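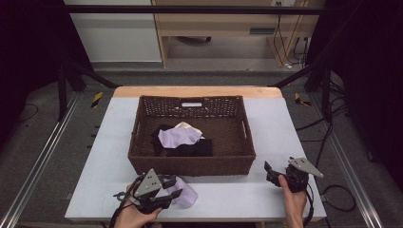
4.2 Planning the gripper station

1. Order hand-held grippers in pairs. Each Wokport station needs 2, plus one spare set of finger pads.

2. Enter the bench at 113 cm long in the Purves planning sheet. Add floor space for the frame and cable runs.

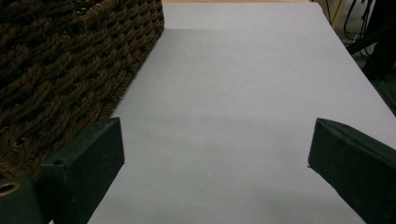
3. Budget 852 per station for grippers and cables. Baskets and cloths go under consumables, code 116.

Note: Quotes from Sulo exclude delivery to Dreltham.

Caution: Do not order cables before the bench position is signed off by Ataahua Gilchrist.
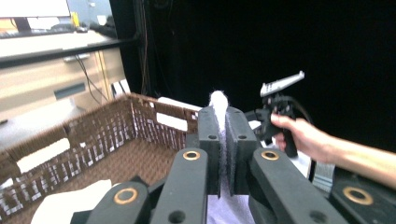
Fig. 4-3. Finger pads closed on a small, soft white item.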